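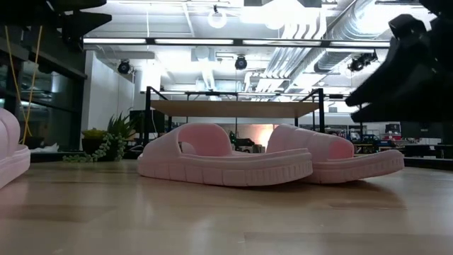

A pair of pale pink slide sandals.

Rondedwood clinic to add bone density scans in the new year

December 17, 2024

Women in Rondedwood will be able to get a bone density scan without leaving town once Konedon Women's Health opens its new scanning room in the new year. Patients are now sent to the hospital in Hement, a 30-mile drive each way, and many have been putting the test off.

The clinic signed a lease this month on the former Lauritsen dental office next door. A doorway will be cut through the shared wall so patients can check in at the existing front desk. The scanner has been ordered and is due to be delivered after the holidays. The room also has to pass a state inspection before anyone can be scanned in it.

Dr. Þórey Lykkegaard, the clinic's medical director, said the distance to Hement has been the main problem.

"I write the order, the patient says she'll call, and at her next physical we're having the same conversation," she said. "These are women with jobs and parents to look after. A scan takes a few minutes. The trip takes half a day."

The test, known as a DXA scan, uses a low dose of X-rays to measure the mineral content of bone, usually at the hip and lower spine. The patient lies on a padded table in her clothes, as long as there is no metal in the area being scanned. There are no needles. People who take calcium supplements are normally asked to skip them on the day of the test.

Bone loss tends to speed up in the years after menopause, when estrogen drops. It causes no symptoms on its own, and some women first learn they have osteoporosis when they break a wrist or a hip. Screening is generally advised for women starting at age 65, and earlier for those past menopause who have other risks. Those include a parent who broke a hip, smoking, low body weight, long-term use of steroid medicines, and a previous fracture from a minor fall.

Lykkegaard said she would like to see more of her younger patients ask whether they fall into that second group. "They hear 65 and assume it's a problem for later," she said. "If you went through menopause early, or you were on prednisone for years, I want to talk to you before then."

Chae-won Ahn, a nurse practitioner who will run the program, said the clinic had a waiting list before it had made any announcement. As of last week 18 patients had asked to be called when appointments open. Patients with a recent fracture will be scheduled first.

Results will be read by a radiologist in Hement and sent back within 5 working days. Ahn will then meet with each patient, in person or by phone, to go over the numbers. A T-score of -1 or higher is considered normal. Scores between -1 and -2.5 indicate low bone mass, and a score of -2.5 or lower points to osteoporosis.

"People see a minus sign and get scared," Ahn said. "A lot of them don't need medicine. We talk about what they eat, how much they move, whether their vitamin D is low, and when we should look again."

For those who do need treatment, she said, the clinic will prescribe and follow up locally. Patients with more complicated cases will still be referred to an endocrinologist.

Sigrún Snorradóttir, a retired school bus driver who has been a patient at the clinic for 18 years, had her first scan in Hement last winter after breaking her wrist on her porch steps. She had been given the order for it two years earlier.

"I had the paper on the refrigerator the whole time," she said. "I don't like that highway when there's ice on it, and my daughter would have had to take off work. I'd have walked over here on my lunch."

She is now on medication and attends a balance class at the town recreation center. She is due for a repeat scan next winter and plans to have it at the new room.

Most insurance plans, including Medicare, cover screening scans for people who meet the requirements, though the details and how often a scan is covered can differ. Office manager Innes Pollock said patients should call their insurer before the visit and ask whether they need prior approval. The clinic is still working out a cash price for patients without coverage and will post it before appointments open.

The scans will not be limited to women. Pollock said the clinic will accept referrals for men from other practices in the area. Gunnlaugur Dalsgaard, a family doctor on the other side of town, said he expects to send some of his older male patients, who he said are tested less often than they should be.

"Men break hips too, and they often do worse afterward," Dalsgaard said. "I've had a hard time getting them to go to Hement for it."

Parking has been a concern for neighbors on the block, where the clinic's lot is often full by midmorning. The lease includes the spaces behind the old dental office, and staff will be asked to park there.

Patients who want to be added to the waiting list can leave their name at the front desk or call the clinic during regular hours. A doctor's order is needed for the scan itself but not to join the list. Anyone who already has an order for the Hement hospital can still use it, and the clinic is asking those with a scheduled appointment there to keep it.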